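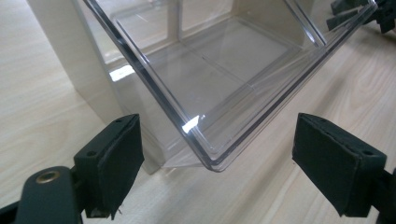 Teaching by the handful: Vilho Pelkonen on hand-held grippers

Home | Projects | People | Interviews | Newsletter | Contact

December 2020

Vilho Pelkonen talks fast and mostly while doing something else. When I reach him he has a hand-held gripper in his fist, green pads at the business end, and a clear plastic bin to deal with. Bad material, he tells me before I've asked a thing.

"Clear plastic is the worst. You see the cabinet through it, you see the table through it, and the walls are just bright lines. A person doesn't care. A person grabs the corner. So that's what we show."

Showing is the job. Pelkonen runs demonstrations at Vorkden, a small outfit that has been at this since August. No arm involved, at least at first. You hold the tool, you do the task, the camera on the tool records it. Later a robot gets to have a go. The project is called Ikus and there are 3 people on it, him included.

Why not drive the robot directly? He has done that too. Two years of it, at Prarnuveo, with a pair of controllers and a sore neck.

"Remote control is fine for slow things. Put the block there. But you lose the feel. You push on a lid and you get nothing back, so you push more. With this I feel the bin flex in my hand. I slow down without thinking, and the slowing down is in the recording."

The downside, he says, is that people are too good at it. New demonstrators cheat. They twist the wrist in ways no arm will follow, or they steady something with the free hand and forget they did it. Those takes get thrown out. On a bad afternoon, up to 37 of them.

"I had to unlearn my own hands. Come in at an angle, open wide, stop. Then close. It feels stupid. You're a grown man picking up a box like you never saw one."

The open-wide part he is strict on. Fingers either side of the corner, space on both, and only then the squeeze. Glare moves around on the plastic as the tool moves, so he wants demos from plenty of different angles, lights on, lights off, bin tilted, bin flat. Same task. Boring, he admits, but the boring ones teach the most.

I ask about the pads. One has gone ragged along the bottom, threads hanging. He shrugs it off.

"They wear. Foam grips better then bare plastic, so we keep foam. If the policy only works with nice new pads I don't want it."

Dividers are the current headache. A bin with an inner wall gives the camera a second bright edge, and the early model was fond of going for that one instead of the outside. Heinonen, the other full-timer, wanted to tape the rims. Pelkonen said no. They argued for most of a week – he won't say who won, but the bins are still bare.

So what does a good demonstration look like? Long pause, the first one of the call.

"Dull. Six seconds, no corrections. Or one correction, a clear one, where you miss and go back. I like those. The robot is going to miss, it should see what you do about it."

He'd like to mix the two methods next year: hand-held for the bulk of it, remote control for the moments where the robot gets stuck and somebody needs to take over. The handover is messy. Lag, mostly, and the person at the controls never starts in the pose they expect. He has ideas, wouldnt go into them.

Then he has to go. More bins.

We use cookies to remember your settings. By continuing to browse you accept this. | Get new interviews by email – sign up for the newsletter.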